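Building Rehabilitation and Reuse
Unit 6 handout: Converting older office floors for court and public hearing use

Reading before class: the Tostance condition report, parts 1 and 2. Bring the floor plans.

6.1 Scope

This unit deals with the interior work needed when a general office building is given over to hearings. The working case is the Tostance Building in Trornunmont, a steel frame structure with clay tile floor arches and plaster on metal lath. Exterior masonry was covered in Unit 4 and is not repeated.

The main problem is circulation. An office building has one public corridor per floor, with rooms on both sides. A hearing floor needs separate paths for the public, for staff and judges, and for persons in custody. These paths may meet only inside the hearing room. In most older buildings the corridor is also the part with the best surviving finishes, so the plan that is easiest to secure is often the plan that does the most damage.

6.2 Survey of existing conditions

Record the building before any layout is drawn. For each room the survey sheet lists floor, base, wall, ceiling, doors, hardware, and lighting, with a grade from A (original, sound) to D (missing or beyond repair). Tostance has 216 rooms on the survey, of which 61 have at least one grade A finish. Those 61 set the limits of the plan.

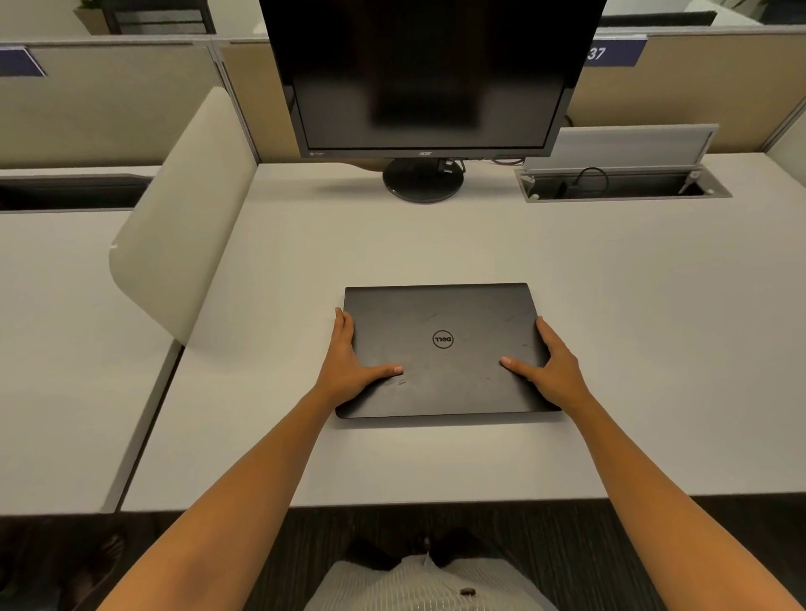

Figure 6.1. Desk with closed laptop and monitor.

Common errors in survey work:

Grading a ceiling from the floor without looking above the dropped tile. At Tostance the original plaster was found above the tile in the east corridor, with hanger holes but otherwise sound.

Treating a later finish as having no value. A later finish may be worth keeping if it is complete and well made.

Leaving out closets, vaults, and toilet rooms. These are where new shafts will be wanted, and their condition matters as much as that of the lobby.

6.3 Placing the hearing rooms

Start with column spacing. A small hearing room needs a clear span wide enough that no column stands between the bench and the witness. Where the bays are too narrow there are three choices: remove a column and transfer the load, turn the room so that its long side runs with the bays, or move the use to another floor. Removing a column is the last resort. At Tostance the Yazzie scheme removed 2 columns on the fourth floor; the Tisero scheme removed none and turned the rooms. Compare the two plans for the length of the staff corridor, which is longer under Tisero.

Ceiling height comes next. New ductwork should run above the staff corridor, where a lower ceiling is acceptable, and feed the hearing room through the side wall. Do not drop the hearing room ceiling to hide a main duct.

6.4 Finish matching and wear

Finish matching begins with the question of how much wear to keep. A repaired panel that looks new beside an old one will draw the eye more than the damage did. Wear should be read by type: a scratch, which is a line cut into the surface; a scuff, which is a broader rubbed mark; and a smudge, which lies on top. All three can be found on ordinary things, and the laptop lid in the second figure has diagonal scuffs, a few short dark scratches, and faint smudges over much of the rest.

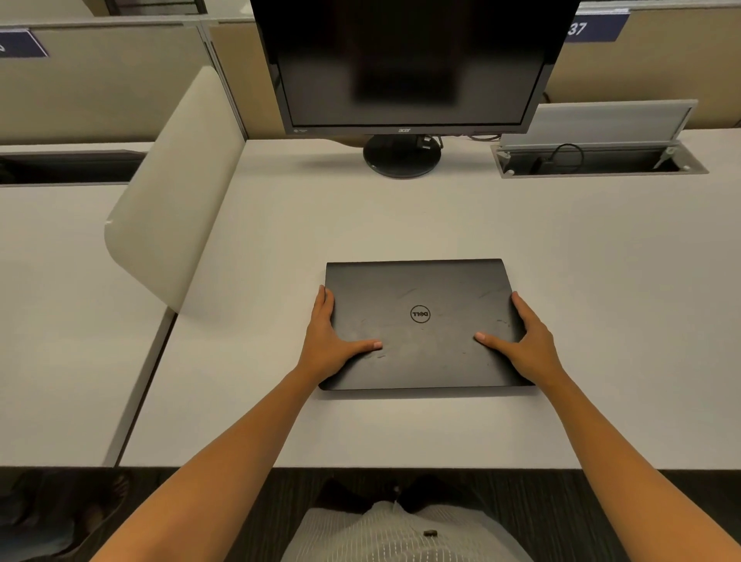

Clean before grading, and grade before repair. Test cleaning is done on a patch in a low corner, starting with a dry cloth and moving to a damp one only if the dry cloth fails. Smudges may go at this stage; scuffs and scratches are then marked on the elevation drawing by position. A usable note fixes each mark to a landmark, as one could do with the Dell lid by using the round logo in the middle: one scuff above and left of it, another across the upper right area, a short scratch near the right edge. "Some wear" is not a usable note.

For wood paneling, fill a scratch only where it goes through the finish into the wood. For marble base, leave scuffs unless the stone is to be honed for the full length of the wall.

6.5 Security screening at the entrance

Screening equipment is heavy and is replaced often. Set it on a separate platform — never fixed through original terrazzo — and bring power from the side. Allow 600 square feet for the line, the equipment, and the space beyond it.

Assignment

Mark the three circulation paths on the Tostance fourth floor plan. Note every place where a path crosses a grade A finish and propose one change for each.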